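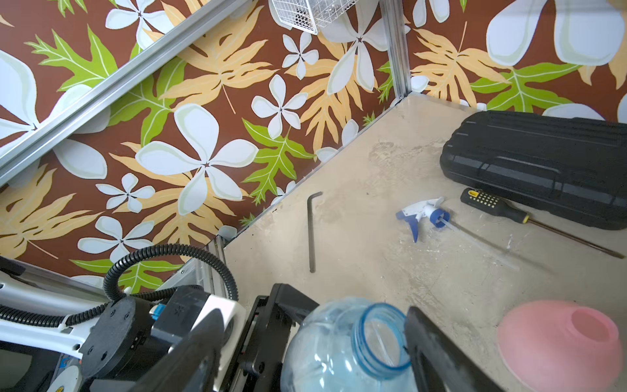
Features > Days Out > Science & Tech

I'd been told to come to Skirier's open day at 11, and by five past I was already arguing with myself about whether you can feel sorry for a robot arm. It was trying to put a spray bottle back together. I have two thumbs and a lifetime of practice and I still cross-thread those things.

The workshop is behind the old ropeworks in Grirkine, up a flight of metal stairs that rings like a bell, and there were 80 of us squeezed in over the morning. Tea at the back, robots at the front, a lot of children on shoulders. What I hadn't expected was the wallpaper! Big white flowers, orange ferns, lime-green leaves, all on chocolate brown, like my gran's dining room on a very good day. It lines the enclosure where the arm works, and I'm told the pattern gets swapped every so often so that the software doesn't get too cosy with one background. Apparently a plain wall makes for a lazy robot.

The job on show was simple enough to explain to a six-year-old (I heard it done, twice). Hold the bottle, fetch the sprayer top, put one in the other, screw it down. It's the long plastic tube that causes the bother – it bends, it springs, it goes anywhere but the neck. On the first go I watched, the tube skated right over the rim and a whole row of us groaned out loud. The second go went in, and you'd have thought somebody had scored.

Skirier wants to sell the arms to refill shops, and Sendedport, the one by the harbour, has put its name down for a trial. They get through 2,000 bottles a month there and all of them are capped by hand. The gripper fingers come from Ekinci, a two-room firm on the same estate, and they'd brought a tray of spares for us to squeeze.

Then we were allowed a turn at the controls. I managed to nudge the arm sideways, then up, then sideways again, and a boy of nine or so took over from me with great politeness and had the bottle upright in no time. I went and got another tea.

The next open day is in September, and I've put my name down already.

14 comments | 37 shares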